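Section 5 — Whiteboard tidy (chore trial)

Read this before you run it. Clodotent arm, Stasteck pads. Can it do chores yet? Some. Pens in a tray, yes, on a good day. Don't leave it alone with the job.

1. Wipe the tray. Set grip force to 2, no higher.
2. Park the arm clear of the board, then press Home.
3. Load the task "pens" from the Kakau menu and check the speed is 300 or under.
4. Start. Keep a hand near the stop button for the first pick.
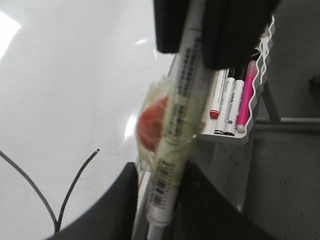 *Fig. 5a. Marker held between the fingers, tray alongside.*

**Note:** glare on a glossy board can throw the arm's aim. If it hunts about, dim the lights and go back to step 2. Turning the speed down doesnt help.

**Caution:** wrappers, tape, anything stuck round a barrel — the pads close on whatever is there. Clear plastic is the worst for this. Check the grip by eye before you allow the lift.

5. Press Allow. Let the arm lift and stop.
6. Look at the angle. Steep tilt = press Back and re-pick. Do not pull the pen out by hand while the pads are shut.
7. Press Place. Wait for the beep before you reach in.
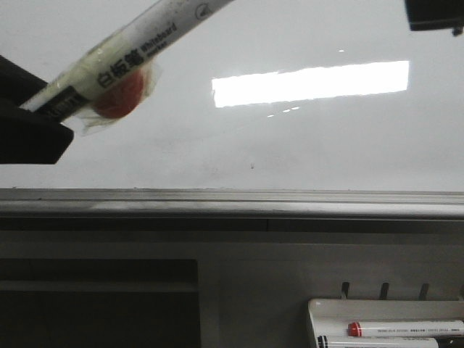 *Fig. 5b. Gripped marker at a slant, board behind.*

Caps: the arm can't tell a loose cap from a tight one. Push them on yourself, before the run. Sorting by colour isn't in the Hinds build, expected November. Wiping the board is still a job for a person with a cloth.

8. Finished? Home, power off, then wipe teh pads.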